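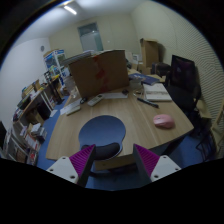
6 min read

Chapter 7
Clearing the Shared Desk

From Office Practice: A First Course, by Tamara Bondarchuk
Printed edition: starts on page 161

Before you start

You need Chapter 5 (labels) and the filing section of Chapter 6. Not all of Chapter 6. The part on hanging folders can wait.

Words you'll meet: parked item, home, landing zone, loose pair, dead box. Bold in the print edition, plain here.

What this chapter covers

A shared desk is any work surface used by more than one person with no one name on it. Front counters, meeting tables, the big table in a small office where the mail gets opened. They fill up. A private desk fills up too, but then one person is annoyed and one person fixes it. On a shared desk everybody works around the pile.

By the end of the chapter you should be able to sort a shared desk into groups, give each group a home, and write the short notice that tells the rest of the office what moved. Also how to deal with a cardboard box that has been sitting in the middle of the table. That one gets its own section. It deserves it.

7.1 Look first, hands off

Stand at the front edge. Don't pick anything up yet. Students always want to start with the pen.

Take the table at the top of the chapter. Good table, light wood, rounded front, plenty of surface. A round blue mouse pad near the front edge, and the pink mouse over to the right. Nothing wrong with either one. But a person sitting down to work has to bring the two together before anything else happens, and then find a keyboard. There's one along the left side and another partly behind the box. A black pen lying across the wood. A remote. A booklet with a blue book behind it.

None of this is dirt or trash. Most of it is useful. That is the usual state of a shared desk and why "just throw stuff out" is bad advice for it. What you have is a lot of useful things with no homes.

On paper, write three headings: WORK, READ, PARKED.

WORK is what a person needs to use the desk for its main job. Keyboard, mouse, pad, pen.

READ is paper and books. Booklets, notebooks, loose sheets, all of it, whether anybody is reading it or not.

PARKED is everything that was set down on its way to somewhere else. Remotes very often. Cables. Boxes almost always.

Put each item under one heading. If it fits two, put it under PARKED and move on. Don't stand there debating a stapler.

7.2 The loose pair

A loose pair is two things that only work together and have been left apart. Mouse and pad. Remote and the thing it runs. Charger and device. Lid and container.

Bring loose pairs together before you sort anything else. Takes a minute and shows you what's extra. With the keyboard and mouse set out where hands will want them, any other keyboard on the table is suddenly easy to judge. Spare, or for someone else's machine, or broken. Find out which. Ask. Then a strip of tape on the underside with the answer and the date, like so:

SPARE - tested Sep 16, 2024

No tape, no drawer. An unmarked spare goes in the drawer and comes back out to the desk every time somebody looks for a keyboard.

Remotes are the worst of the loose pairs. Small, often the same color, and what they run may be on the ceiling or a wall or in another room altogether. Test each one from where you stand. Label the back. If the office has several, keep them all in one shallow tray near the door, and never in a cup, they fall over and people put pens in with them.

7.3 The box in the middle

Large cardboard box, flaps open, on a work surface. Every office has had one. At the Trurow branch of Prodell, the office supply firm we follow through this unit, the receiving table had one that new staff took for part of the furniture. They had been told to leave deliveries "by the box."

Three things go wrong with a box in the middle of a table.

It takes the best space. The center of the table is where two people could spread out a plan or sort the mail.

It hides things. Anything behind it might as well be in another building. Staff reorder what they already have.

And it turns into a shelf. This is the big one. A box is flat enough on top and just the right height for your hand, so paper lands on it. Then a book on the paper to hold it down. After that no one can open the box without moving the stack, and no one wants to move the stack, so the box is closed for good even if it was never taped. That is what we call a dead box.
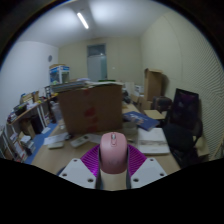
How long can a delivery box stay on a shared desk?
Until the end of the working day it was opened. After that, empty it or move it to the landing zone with a name and a date written on the side.

Look at where the paper went on that desk. On top of the box, edges hanging over. More paper lying near the remotes. Meanwhile there's a shelving unit running along the left wall, and it's crowded, so be fair to whoever set the stack down. Full shelves push paper onto tables. You can't clear the one without doing some work on the other, and 7.5 comes back to it.

To deal with a dead box:

Lift the stack off in one piece and put it on a chair. Don't read it.
Open the box. Everything out.
Sort the contents under your same headings.
Flatten the box the same day. Or, if it must be kept for a return, mark it RETURN and stand it in the landing zone.
Now do the stack.

In that order. People who begin with the stack end up reading old memos for an hour and the box is still there at lunch.

7.4 The landing zone

A landing zone is a marked spot, off the work surface, where things are allowed to wait. A low shelf, a cart, a bit of floor out of the walkway. Not in front of a door. Not on a chair. A chair with a box on it is one less chair.

Keep it small on purpose. Wakgate, the Prodell site with the most deliveries, first gave a whole corner to it and filled the corner. They cut it down to a single cart. When the cart is full somebody has to empty it before the next thing comes in, and the list on the handle says whose turn it is.

Every item in the zone gets a name, a date in, and a date out. Leave one off and its a pile again.

7.5 Books and paper

Books go spine out on a shelf. If a book is used at the desk every day it can stay at the desk, upright, at the back. Flat books collect things. Put a blue book flat at the back of a table and by Friday there's a notebook on it.

Loose sheets: one tray, one only. Empty it daily. The rules for what goes to file are in Chapter 6 and haven't changed.

For crowded shelves, take out one shelf's worth at a time and no more. Pull anything with no label and anything that has a second copy. At the Fakir office staff pulled 70 binders this way, a shelf each afternoon, without closing the desk to anybody. Put back what's left with a hand's width free at the end of each row. That gap is for next month's binders. It will feel like wasted space. Leave it.

Drinking glasses and open containers don't belong near paper or keyboards. Side table or kitchen. No exceptions for water.

7.6 The notice

Short. What moved, where to, who to ask. Sample:

The front table has been cleared. Remotes are in the tray by the door. Spare keyboard, second drawer, labeled. Returns are on the cart. If you can't find something, ask at reception before you order a new one.

Post it at the table and send it to everyone who has a key. Take it down in November when the shelf check is done.

Try it before 7.7

Choose a shared surface you can get to this week. Kitchen table at home is fine if the office won't let you. Make the WORK, READ and PARKED list without touching anything, then find the loose pairs. Bring the list to class. You'll need it for the floor plan excercise in the next section, where we measure reach from a seated position and decide what earns a place at the front edge.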